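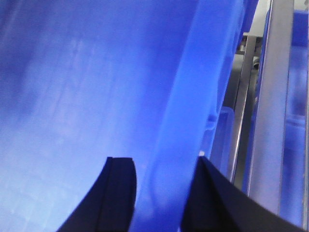 My grandmother's cookbook came back to me after all this time, and I cried at the kitchen table, one customer wrote to us in June. It was not the same copy, of course, but it was the same edition, with the same green cover and the same mistake in the recipe for plum dumplings. She asked us to tell other people that such books can still be found. So we are telling you.

About Vistach

Vistach is a small company that buys and sells used books. We began in one room in Erkivard with the books of our own families, and we sold them on the market on Saturday. Now we have a real address on Nogueira Street, with a shop in the front and a sorting room behind it. The market table we have kept, and if the weather is not too bad you will find us there until three in the afternoon.

We sell mostly cookbooks, garden books, travel books and children's books. We also have a shelf of dictionaries, which is larger than good business would permit. In our team we speak several languages at home, and everyone of us learned English partly from old paperbacks, so we have a weakness for them.

What happens with your books

Many people come to us when they must empty a house. This is not an easy time, and we try not to hurry anybody. You can bring the books to the shop, or we can come to you if you live in Erkivard or in Siment. Please do not clean the books before. With a wet cloth it is easy to hurt an old cover, and we prefer a little dust.

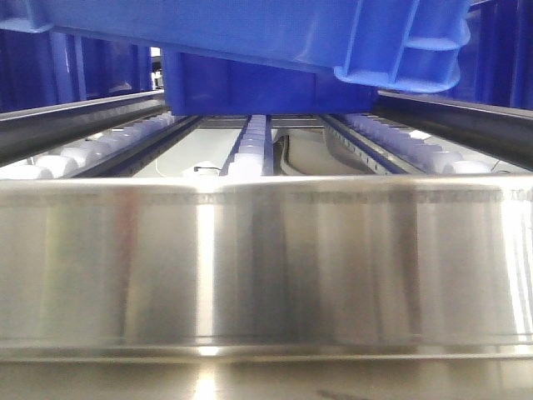 We look at every book by hand and we check if all pages are there. If we find a letter, a photograph or a pressed flower between the pages, we put it in an envelope and give it back to the family. We make you an offer within nine days. If you do not like the offer, you take your books home again and you owe us nothing.

Some books we cannot sell. Old school atlases, for example, we receive very often, and almost no one asks for them. The good ones go to the reading room in Siment, where people can take a book home without a card and bring it back when they want. Books with mold go to paper recycling, and there we make no exceptions.

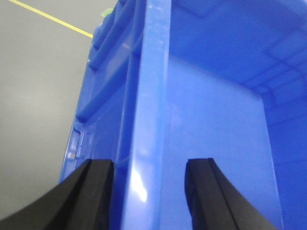 Our search service

If you look for a certain book, write us what you remember. The title is best, but a color, a picture or one sentence can be enough for a start. We keep a list of wishes and we read it again each time when new books arrive. At the moment there are 1128 wishes on it. The oldest one is for a book of songs about trains, and we have not given up.

The search is free. You pay only if we find the book and you want to have it.

Visit us

The shop is open from Tuesday to Saturday, from ten in the morning until six in the evening. There is a step at the door, but we have a ramp, please ring the bell and we will bring it. Children may sit on the floor and read as long as they like. Coffee is on the small table near the dictionaries.
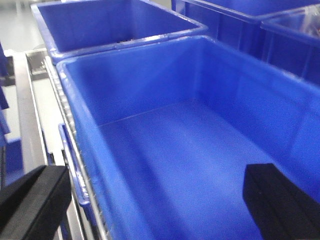
An empty blue storage bin with a handle opening in the side.

For larger collections please call us first, so that we can agree on a day. You can write to us in any language that you like, and we will do our best to answer in the same one.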